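Ticket 400: Utensil holder by the stove tips when a long tool is pulled out
Location: Burnach house, ground floor kitchen
Category: Kitchen, small items
Priority: Low
Status: Closed

Reported in November

The utensil holder on the counter next to the gas stove leans and sometimes goes over when someone takes out the ladle. It has happened 2 times this month, both in the evening. No damage, but the second time everything in it ended up on the floor and had to be washed again. The holder is the one with the copper-colored rim that came from Humard. Can it be replaced with something heavier?

First reply

Before we order anything, please check the following and write back.

Is the counter level at that spot? Put a straight glass of water down and look at it from the side.
Is there anything under the holder, such as a crumb or a folded cloth?
Does it still tip with only the short tools in it?

Reply from the house

Counter is level. Nothing under the holder. With only the short tools it stands fine, even when bumped. With everything back in, it leans toward whichever side the ladle is on. The tools also catch on each other — you pull one and a second one comes up with it.

Second reply

Sounds like too much in one holder. Please leave it as it is for now so we can see how it is normally loaded.
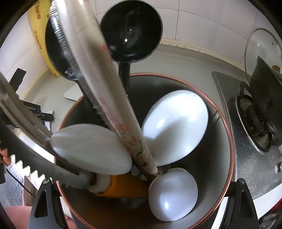 There are three white rice paddles in there, and their heads take up most of the opening. The ladle and the long pale handle with the blossom pattern have to go wherever is left. When the ladle is lifted, its bowl is already up among the other tools, but the handle drags against the paddles on the way out. I would start by cutting down the paddles. One is enough for daily use, and the other two can go in a drawer.

Also, please move the Reynolds Wrap box away from the back of the holder. It belongs in the drawer with the bags, and with it gone the holder can be pushed back and kept farther from the burner.

Reply from the house

Two paddles are now in the drawer under the rice cooker shelf. Foil box moved. The holder still leans a little with the ladle in it, but it did not go over when I pulled the ladle out 16 times in a row. The tools no longer come up together.

Can the ladle hang somewhere instead? There is a spare Gaillard hook rail in the Vumwood storeroom, bin 99.

Third reply

Yes, take the rail. Please use the adhesive strips and do not drill into the tile. Wipe the tile with dish soap, dry it, press the rail on and leave it overnight before hanging anything. Keep it off the part of the wall directly behind the burners.

Reply from the house

Rail is up and has held since the next morning. Ladle is on it. The holder stands straight and no longer tips. We don't need a new one.

Closing note

Cause: holder overloaded with long and wide tools.
Fix: two rice paddles moved to drawer, ladle moved to hook rail.
Parts used: one hook rail from bin 99. Storeroom list updated.
Reopen this ticket if the rail comes loose.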